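4.2 Coil-built forms and the claim of brush control

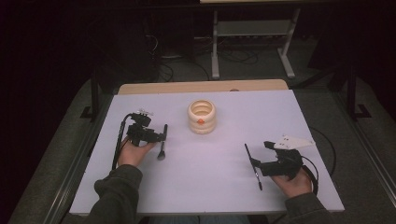 Figure 3. Ringed cylinder on a white board, with a brush at left and a long thin paintbrush at right.

Gashaw's workshop notes from Pledstead hold that a ribbed form teaches brush control better than a flat tile. We are not convinced. The notes cover 40 sessions, yet they never say how control was judged, and the same tutor both taught and scored. The form in Figure 3 stands upright and open at the top, with a small orange dot halfway up its front. A mark of that size says little about how well a painter can follow the groove between two rings.

Nadar's reply, drawn from 15 painters at Marar, is more careful but leaves brush choice out. A long thin brush and a short one should not be pooled, as they are in his second table. Until the two are scored apart, we treat the reported gain as a matter of practice time. Section 4.3 takes up the October sessions, where the tiles were painted first.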